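Home Threads Saved Search

2 min read

Itziar Urquijo

OK so I finally did the thing where you quit your alarm clock for all of August and I have THOUGHTS. Thread, sorry in advance

Rules were simple. No alarm, no phone in the bedroom, lights out whenever I got sleepy. I work from home and my first call is never before 10, so I had no excuse left (I'd been using the same one for 4 years)

First few days were awful!! I slept until 9:40 and felt like a wet towel. My sister said that was me paying off a debt and to quit whining

Then on day 14 I woke up at 6:15 all by myself. Just lay there blinking. Made coffee, walked down to the bakery in Tendcombe and got there before the line did, which has never happened to me in my life

The phone part was way harder than the alarm part. I moved the charger to the kitchen and for the first week I kept reaching for the nightstand like a ghost limb. Bought a paperback at the Saturday market, 592 pages, some family saga with way too many cousins. I read it in 19 nights and cried at the goat chapter

Things I'd do differently: skip the fancy Skernarero pillow spray (smells like a dentist in a meadow), and stop having iced coffee at 5 pm and then acting surprised

Also I used to keep the blinds shut tight and now I leave them up all night. Morning light does most of the work, I swear

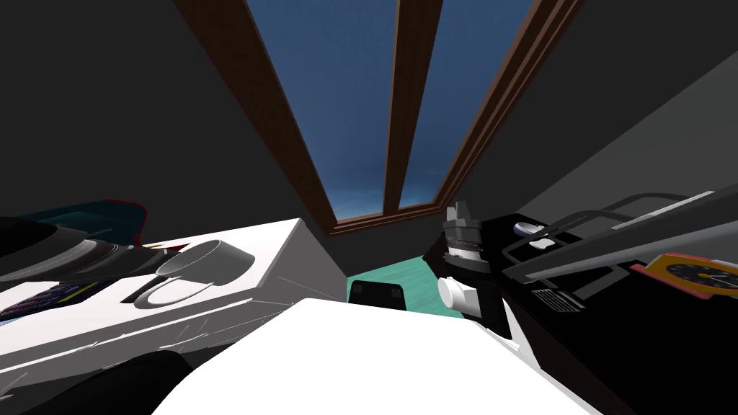 Anyway I'm keeping it going into the fall, at least until the mornings get dark, and then we'll see how brave I am. If you've done this through a winter please tell me how, I'm taking all tips except cold showers

More from Itziar Urquijo
The Campos bus is late again, a thread
Three soups I made in Zakerside
Why I gave up on sourdough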